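Brumoswood laundry trial puts new robot handling rules to the test

2 min read

Search this site Enter keyword Search

If you have ever stood at a washing machine with your arms full, wondering whether that dark sweater really ought to go in with the jeans, you will have some sympathy for the people at Serell, who have spent a good part of this spring writing down how a two-armed robot should do the very same chore. Their draft code of practice for robots that handle laundry in shared homes went out for comment in March, and the first trials under it are now going on at Brumoswood, the assisted living residence where Lilian Odera has managed the household side of things for longer than she cares to say.

The code is a friendly sort of document, as these things go, and most of it deals with what happens near the machine door. A robot must not pull on a garment with both hands if the cloth has caught on anything. It has to let go with one hand first, wait, and then try again from a different spot. It must never push a hand past the door ring while a person is within reach of the machine, and the drum has to be at a full stop before either arm comes near it. There is also a long section on cables (it grew quite a bit between drafts, we are told), asking that every loose run on the arms be checked before the first load of the day.

"We started out thinking we'd write rules about speed and force, and we did write those," said Elsa Kemppainen, who led the drafting. "But the longer we watched, the more we found ourselves talking about zippers, and buttons, and what you do with a sleeve that's hanging over the side of the basket."

Dark clothing gets a page all to itself. Folds in black or charcoal cloth are hard for a small camera to make out, especially once the fabric is bunched up close to the hand, and so the draft asks for a second view from higher up whenever the close view is too dim to tell cloth from metal. Rizwan Durrani of Tredano, whose team is helping with the trials, would like to see that go further and become a firm stop, with the robot holding still until someone has had a look. Kemppainen's group is thinking it over, and both sides seem to be in good spirits about the disagreement.

The trials are set to cover up to 200 loads, with a written log for each one. Mwende Kashindye, who reads the logs, has asked for plain words in them, so that a family member could pick one up and follow it without any trouble at all.

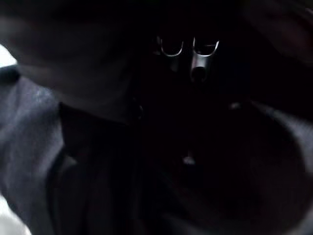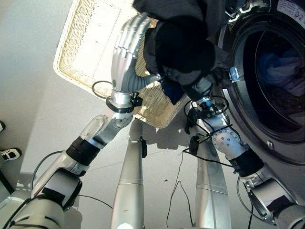
Both hands on a dark garment, between the basket and the washing machine.
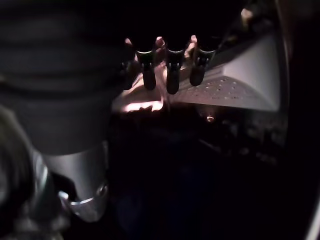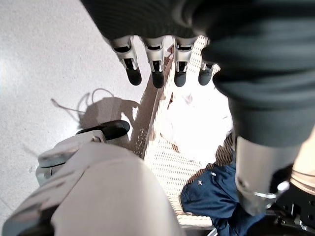

Photos: Serell / Brumoswood laundry trial

Comments on the draft are welcome from anyone who does laundry for other people, whether or not they have ever been near a robot, and Odera is especially keen to hear from staff at smaller homes. A revised version will follow once the replies have been read, and Shabani Chege at Owino has offered to go through it for wording that might puzzle a new employee on a first shift. Printed copies can be picked up at the Brumoswood front desk until 2 p.m.

We use cookies to remember your settings. Accept Manage choices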